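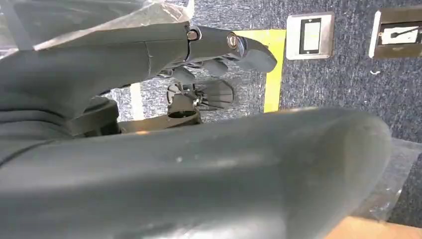

Dark gray housing, with a screw on the side

Date: May 16, 2021
To: Erville congregation list
Subject: Re: Envelopes and the switch to online giving

> I have used the numbered envelopes since we moved here and would like
> to keep using them. The notice in the bulletin made it sound as if they
> stop this summer. Is that right? Also, if I set up a monthly gift
> online, can I still say that part of it goes to the Ciswood food pantry?
> Last time I tried, there was only one box for the amount.

The envelopes are not stopping. We ordered 2000 of them in February and they will last well into next year. If you have a box already, keep your number. Mine is 177 and I still use it for cash at the holidays.

What the bulletin should have said is that we will no longer mail a box to every household. If you want one, reply to me off the list or leave a note in the office mail slot.

On the second question, the old Talebi form only had the one box. The new page lets you add a second line under the first. Pick "General" on one line and "Ciswood pantry" on the other and put an amount next to each. So if you give $40 a month and want $15 of it to go to the pantry, you enter 25 and 15. You get one charge on your statement and one receipt by email, and the receipt shows both lines.

Gifts that were set up on the old form will keep running as they are until you change them. They all go to the general fund. To change one, cancel it first and then start a new one on the new page. Please do it in that order. Two households were charged twice in April and it took over a week to get the money back to them.

Pantry gifts through the new page came to $581 last month. Checks are still fine too, with "pantry" on the memo line.

One more thing. The Kukel Street entrance is locked on weekdays now, so if you are dropping off an envelope, use the slot by the side door.

Erville church office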